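The **hotel breakfast buffet** is a self-service morning meal laid out on tables or counters, at which guests of a hotel take as much as they like for a fixed price, or for a price already buried in the cost of the room. It is found in most countries that have hotels. Its rules are rarely written down, and its hours are written down everywhere and read by few guests before the first morning.

## Origins

The buffet as a way of serving food is older than the hotel. Country houses kept a sideboard of covered dishes for guests who rose at different times, an arrangement that spared the family from having to talk to them. Early hotels did not copy it. Breakfast was brought to the table by a waiter, and the guest who wanted a second egg had to ask a stranger for it.

The change came with package holidays and the coach party. A dining room that could serve thirty people with dignity could not do the same for four coaches at once, and the long table was the cheap answer. In his history of the resort town of Skeltden, Eckhard Brandes traces the local version to the Hotel Vistano, whose owner put out bread, ham and boiled eggs one October when most of his waiters had left for the season. The guests ate more and complained less. He did not hire the waiters back.

## Layout

Most buffets follow a loose order. Plates come first, then bread and cold food, then hot food under lids or lamps, with fruit and yoghurt off to one side for those who wish to be seen choosing them. Cheap and filling things are usually put at the front of the line, on the sound principle that a plate already full of bread has little room for salmon.

Toasters are a subject of their own. The conveyor toaster, common since the coach-party years, has two known results: warm bread on the first pass and charcoal on the second. Hotels respond with a small printed notice, which guests respond to by sending the bread round again.

Small plates are widely used. Managers say this reduces waste. It also increases walking, and Mareike Schmieder, in *The Long Table*, describes the repeat journey as "the only exercise most conference guests will take before Friday".

## Hours

Opening hours vary by country and by type of guest. Business hotels open early and close early; beach hotels open late and close under protest. The last quarter of an hour is known to staff at the Itley, a hotel of 81 rooms, as "the tide", and a share of the scrambled egg is held back to meet it.

Closing is seldom sudden. Lids go down, chairs are moved about with some force, and a person with a cloth begins wiping the table next to the last family. A few hotels ring a bell. This is thought rude, and works.

## Conduct of guests

Writers on the subject divide breakfast guests in various ways. The usual types are the surveyor, who walks the full length of the room before touching a plate; the builder, who stacks; and the regular, who has eaten the same roll with the same jam every day of the stay and is upset when the jam moves.

The making of sandwiches for later is forbidden in most hotels and practised in all of them. Enforcement is weak. The Hellwig once charged a guest for 2 rolls and a banana found in a beach bag, and the letters that followed in the Skeltden paper ran until the spring -- mostly on the guest's side, though one correspondent felt strongly about the banana.

## Drinks

Hot drinks were the last part of breakfast to leave the waiter's hands. Many hotels still bring coffee to the table, less out of kindness than to keep a queue from forming at the machine. Cold drinks gave in sooner. Jugs came first, then the drinks dispenser with a spout at the bottom, set on a tray with a grate to take the drips. 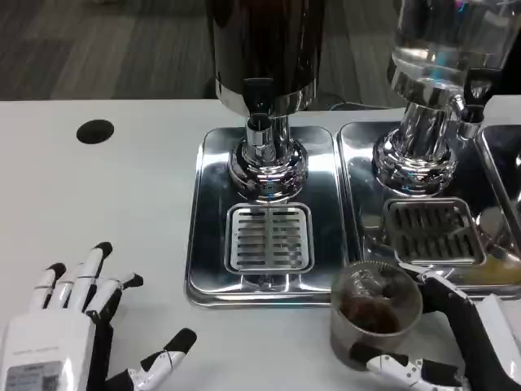 Ardalan Amini would go back to the jug tomorrow, arguing that a guest can pour from a jug at any speed he likes, while a spout makes everyone wait for the slowest glass in the room. Hoteliers have mostly not agreed. A jug has to be refilled often, and it wanders off to tables and stays there.

Juice glasses are nearly always small. Various reasons are given, of which cost is the one given least often. Guests who notice the size tend to carry two.

## Decline and return

The end of the buffet has been foretold many times, usually by people selling something in a box. Boxed breakfasts, room trays and order cards have all been tried. The Vistano went over to order cards for one season, and went back when it found that guests ticked everything.

## See also

- Continental breakfast
- Full English breakfast
- Sideboard
- Queueing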